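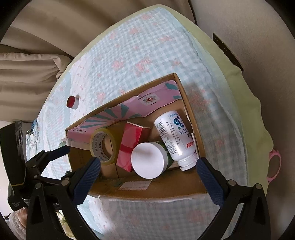
4.3 Recording a box-emptying episode

Use this section for every task in the Vukley set in which small goods are moved between an open box and a cloth-covered surface. Calibration of the hand-held grippers is covered in section 3 and must be complete.

Before you start

1. Check that each gripper has at least 900 MB of free storage.
2. Wipe the blue pads with a dry cloth.
3. Open the box fully and fold the flaps clear of the opening. Loose liner may stay in the box.
4. Load the goods. Mix shapes: a roll, a carton, a jar and a bottle make a suitable load.
5. Enter the load on the episode sheet, using the item names in Appendix B.

Note: Patterned cloth is allowed and need not be smoothed between episodes. Do not change the cloth within a batch.

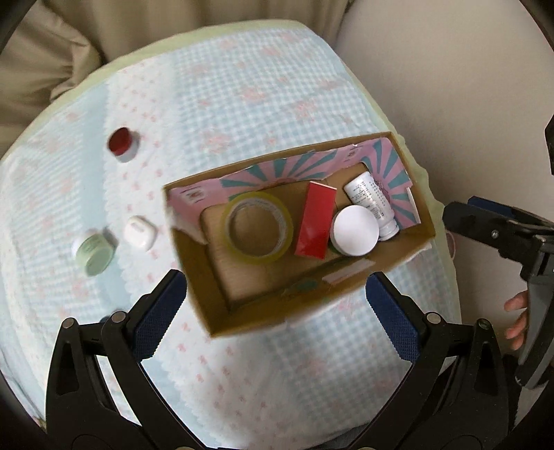 Figure 4-2. Box with four items inside; jaws spread on either side.

Recording

6. Hold the gripper with the jaws fully open and press the trigger once. Wait for the tone.
7. Approach the first item at an even speed. Keep the item between the jaws for the whole approach.
8. Close the jaws until both pads touch the item, then lift. Do not squeeze further.
9. Set the item down on the cloth, open the jaws fully and withdraw before turning to the next item.
10. Press the trigger again to end the episode.

Caution: Keep your free hand out of the space between the jaws. The linkage can pinch.

Two-handed episodes follow the same steps, with both grippers started within 3 seconds of each other. Each hand may hold its own item at the same time. Tall, narrow cartons should be gripped by their two side edges, with the printed face left uncovered.
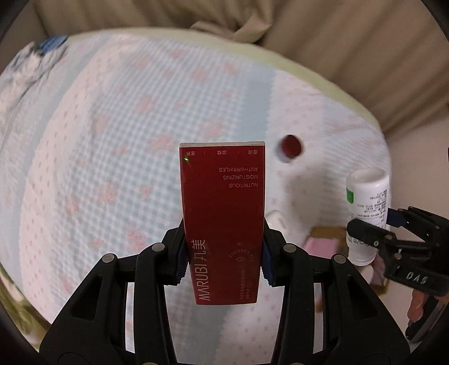
Items may be held either way up. Print that reads upside down is not a fault, and the episode should be kept. Mark it "inverted" on the sheet so that the labelling team can sort it – the training software does not do this by itself.

Discard an episode if:

- an item was moved by hand after the start tone
- the jaws closed on the wall of the box
- the two recordings differ in length by more than 325 milliseconds

A dropped item is not grounds for discarding. Pick it up with the gripper, carry on, and mark the episode "recovered".

Batch size

A full batch is 1000 episodes. Change the load and the position of the box between episodes, and keep discarded episodes out of the total. Send finished sheets to Etenesh Shiferaw at Brallbridge. Questions about item names go to Normunds Paulauskas.

Section revised 24 October 2022. For file transfer, go to section 4.4.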